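Search this site
Search for: Type and hit enter

Keep the map small

October 26, 2021

When I joined Hiser in April, the first thing I was handed was the information architecture document. It had 50 diagrams in it. I read all of them over two days and still couldn't say where a customer record started out or who was allowed to change it.

The people who made it did careful work. They had been asked to document everything, so they did. Every database, every nightly feed, every spreadsheet that finance keeps on a shared drive. By the time they reached the end, the early pages were out of date.

I've spent the months since then cutting it down. We now have 7 diagrams. One shows the main kinds of data we hold: customers, orders, products, sites, contracts. One shows which system owns each kind. The rest show how data moves between the systems that matter most, and there's a page of plain definitions at the back.
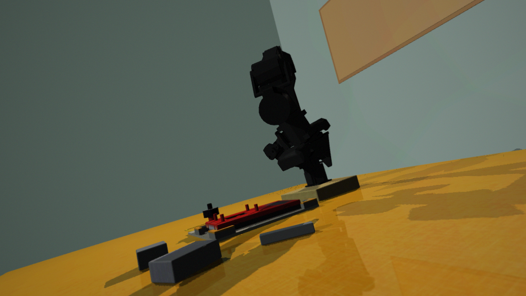 Rendered image: black robotic arm on a yellow-orange tabletop.

The definitions took longer than the drawings. Sales counted a customer from the first signed quote. Billing counted one from the first invoice. The support desk, which runs on Sisteck, counted anyone who had ever opened a ticket. We didn't make everyone use the same meaning. We gave the three things three names and wrote down which reports use which. Two of the monthly reports had been disagreeing for years over this, and they now have different titles.

Ownership was harder. The product list lived in Katayama, but the warehouse team had been fixing descriptions in their own copy and the fixes never went back. I would have liked to shut that copy off. What we did was make the warehouse the owner of the description field and leave the rest where it was. It's a bit untidy on the diagram. I left it untidy.

I also dropped some 17 feeds from the picture altogether. They still run. If somebody needs the details they can look in the job scheduler, where the details are correct.

Next up is Soltirgate, the contract archive, which has its own folder scheme and no link back to the customer number. I plan to start by sitting with the people who file things in it and writing down what they search for. I'll post the field list when I have one.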